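Schülerteam räumt virtuell auf, zu Hause eher nicht

Stemedero-AG steht mit ihrem Programm «Sirko» in der Endrunde

Wer an einem Mittwoch kurz nach 16 Uhr in den Informatikraum kommt, trifft auf Jugendliche, die sich leidenschaftlich über die richtige Lage eines Buches streiten. Das Buch gibt es nicht. Den Tisch, auf dem es liegt, auch nicht, und der Roboter, der es eines Tages wegräumen soll, existiert vorerst als Eintrag auf einer Wunschliste.

Die Robotik-AG Stemedero hat sich mit ihrem Projekt «Sirko» für die Endrunde des Wettbewerbs um den Drundeo-Preis qualifiziert. 114 Gruppen hatten sich beworben. Verlangt war ein Programm, das in einem simulierten Wohnraum erkennt, was auf einem Tisch liegt, und einen Plan zum Aufräumen vorschlägt. Dass ausgerechnet Vierzehnjährige dafür als Fachleute gelten, hat in manchen Elternhäusern für Heiterkeit gesorgt.

Im Januar fing die Gruppe mit dem Bau der Szenen an. 132 sind es inzwischen, alle am Rechner eingerichtet: Möbel rücken, Bücher stapeln, Licht setzen, speichern, abstürzen, von vorn. Den Raum mit den blauen Wänden und den gelben Stühlen mögen die Jugendlichen am liebsten, vermutlich auch deshalb, weil ihn dort niemand zum Staubsaugen auffordert.
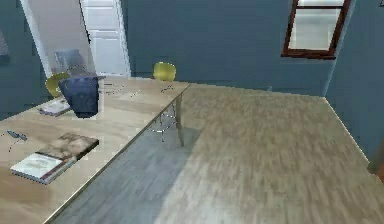
Bücher auf dem Tisch, gelbe Stühle dahinter: eine Szene aus der Simulation der Stemedero-AG. Manche Gegenstände erscheinen nur als Umriss.

Gerechnet wird auf einem Server, der auf den Namen Purnia hört, sofern er hört. Für einen vollständigen Durchlauf braucht er fast zwei Stunden. In der Zwischenzeit werden Hausaufgaben erledigt, so lautet jedenfalls die offizielle Darstellung.

«Am Anfang wollte Sirko den Tisch aufräumen, indem er den Tisch wegräumt», erzählt Anjana Mridha, die die AG leitet. «Rein logisch war dagegen wenig zu sagen.» Seither steht im Programm eine Regel, nach der Möbel zu bleiben haben, wo sie sind. Eine weitere betrifft Bücher. Sie dürfen gestapelt werden, allerdings nicht auf Stühlen, und darüber wurde lange abgestimmt.

Ganz rund läuft es noch nicht. In der Vorrunde kam das Programm auf 374 Punkte, was zum Weiterkommen reichte und zum Angeben knapp nicht. Abzüge gab es vor allem für überflüssige Wege: Sirko plant gern eine Runde um den Tisch, bevor er sich für einen Gegenstand entscheidet. Jurymitglied Trevor Sugden vermerkte auf dem Bewertungsbogen, das Verfahren sei «gründlich, aber erkennbar unentschlossen». Der Satz hängt jetzt ausgedruckt neben der Tür.

Bis zur Endrunde soll der Planer kürzere Wege finden und mit schlechtem Licht besser zurechtkommen. Wer mitmachen möchte, kann mittwochs ab 16 Uhr im Informatikraum vorbeischauen. Programmierkenntnisse werden nicht verlangt, ein aufgeräumtes Zimmer auch nicht.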